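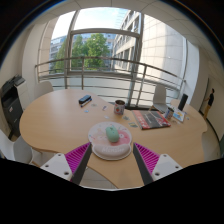 Last updated: November

Fingers that fit: three grippers and a table of small things

November | By our workshop correspondent
13 comments | 600 shares

Picking up a marker pen is easy until you try to do it with two stiff blades. Jivmont, which makes hand-held grippers for collecting training data, has spent the autumn finding out which of three finger designs copes best with the sort of clutter that lives on an office table. I spent an afternoon with the team and was allowed to have a go.

The tools all work the same way. You hold a handle, squeeze, and two fingers close in front of a wide-angle camera. The camera sees the fingers and whatever is between them, bent into a near circle by the lens. What you do with your hand becomes a recording, and the recording is later used to teach an arm to do the same job.

The fingers are where the three differ. The first pair, from Fullorano, is a plain flat jaw with a rubber face. The second, called Osman, is soft all the way through and wraps itself around whatever it touches. The third is Jivmont's own: a white mount, a ribbed magenta pad and a dark grey blade that slants inwards.

The test objects are kept dull on purpose. There is a computer mouse on a padded mouse pad, a whiteboard eraser, a marker pen, a small metal mug and a few stickers and paper cards. Each finger pair has to lift each object, move it a hand's width and put it down again without dragging anything else along.

The mouse gave no trouble to any of them. It has sides you can get hold of and it sits at a handy height on its pad. The Osman fingers took it most gently but were slow to let go, and twice the mouse came down facing the wrong way. The flat jaws were quick and a bit rough.

The mug was closer. Flat jaws touch a round mug along two thin lines, and if you come in slightly off centre it turns. The ribbed pads held it better. I managed it on my second try, having gripped too low the first time and pushed the mug across the wood.

Paper was the real problem. A card lying flat gives a finger nothing to close on, and the soft design simply folded over it. With the grey blades you can get one tip under a corner and pinch, though you need to tilt your wrist more than feels natural. Stickers were worse still, and I gave up on the smallest.

Jivmont plans to record 3,000 grasps with each design before it picks one. At the time of my visit the ribbed version had 600 in the bag. The team changes the pads every 6 hours of use, as the ribs wear down at the tips first.

Lens choice is still open. A narrower view from Clarkura gives straighter edges and a larger picture of the fingertips, but it loses the rest of the room, and the software uses window frames and chair backs to work out where the hand is. For now the wide lens stays.

The flat jaws will probably be dropped. The soft ones may come back for fruit, which is next on the list.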